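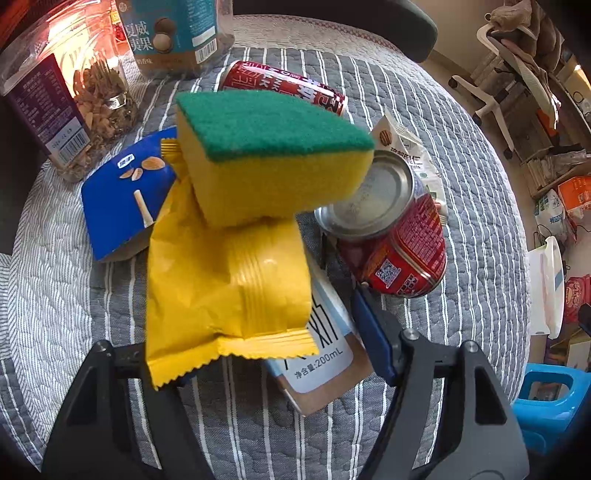 L'épaule de Misaki

Accueil > Textes courts > Sport

Nouvelles | Feuilletons | Auteurs | Archives | Contact

Misaki Miyazaki se réveilla à six heures et essaya de lever le bras droit. Il monta jusqu'à la hauteur du menton, puis quelque chose tira derrière l'épaule et elle le reposa sur le drap. Elle recommença deux fois. Le résultat fut le même.

La saison commençait dans quatre jours. Elle était la lanceuse de Movero depuis huit ans et n'avait jamais manqué une ouverture. L'équipe jouait au softball dans un stade de banlieue, entre un dépôt de bus et un terrain vague, devant 700 personnes quand il faisait beau. Le record était de 2 906 spectateurs, pour une demi-finale perdue contre Wuso. Le chiffre était peint sur le mur du vestiaire et personne n'avait voulu l'effacer après la défaite.

Elle prit le tramway avec son sac sur l'épaule gauche. Au stade, le kiné la fit asseoir et lui tourna le bras dans un sens, puis dans l'autre.

— Là ?
— Un peu.
— Et là ?

Elle ne répondit pas. Il relâcha le bras et nota quelque chose dans son carnet.

— Tendon, dit-il. Deux jours sans lancer. On regarde après.
— Et si je lance quand même ?
— Tu lances vendredi et tu t'arrêtes en mars.

L'entraîneur attendait dans le couloir. Il s'appelait Kikuchi, il avait joué receveur autrefois et ses genoux craquaient dans les escaliers. Il avait déjà parlé au kiné, cela se voyait. Il lui dit que la petite Jollel pouvait ouvrir contre Wuso. Misaki répondit que la petite Jollel avait dix-neuf ans et qu'elle lançait toutes ses balles courbes au même endroit.

— Alors apprends-lui à les lancer ailleurs, dit Kikuchi.

Elle passa la matinée sur un seau retourné, derrière le filet, à regarder Jollel. La fille avait un bras rapide et une mauvaise habitude : elle baissait les yeux avant chaque courbe. N'importe quelle batteuse un peu attentive le verrait au deuxième passage. Misaki laissa partir une vingtaine de balles avant de se lever.

— Tu regardes tes chaussures.
— Pardon ?
— Avant la courbe. Tu regardes tes chaussures. Regarde le gant.

Jollel rougit et recommença. La balle partit trop haut et frappa le grillage. La suivante aussi. La troisième tomba dans le gant de la receveuse, basse, à l'extérieur, là où elle devait tomber.

Le lendemain, il plut et elles travaillèrent dans le gymnase. Misaki avait mis de la glace toute la nuit et dormi assise. Elle parlait peu. Elle montrait avec la main gauche, ce qui donnait des gestes maladroits que Jollel s'efforçait de retourner dans sa tête.

Le vendredi, le kiné reprit le bras. Il monta plus haut que le menton, jusqu'au front. Kikuchi se tenait à la porte, la feuille de match pliée dans la poche.

— C'est toi qui décides, dit-il.

Misaki regarda par la fenêtre. Jollel courait seule le long de la ligne du champ gauche, la casquette trop enfoncée.

— Mets la petite, dit-elle.

Elle alla chercher son seau et le porta de la main gauche jusqu'à l'abri.

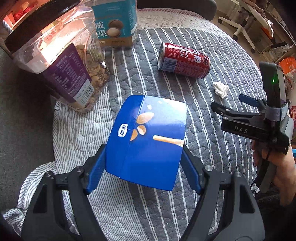
Misaki rejoue-t-elle dans la suite du récit ?

Elle revient au monticule en mars, pour deux manches, dans le deuxième épisode. Jollel garde sa place de titulaire jusqu'au match retour contre Wuso.

À lire aussi

Le match retour
Neuf manches sous la pluie
La receveuse de Wuso
Le dernier tramway pour le stade
Banc de touche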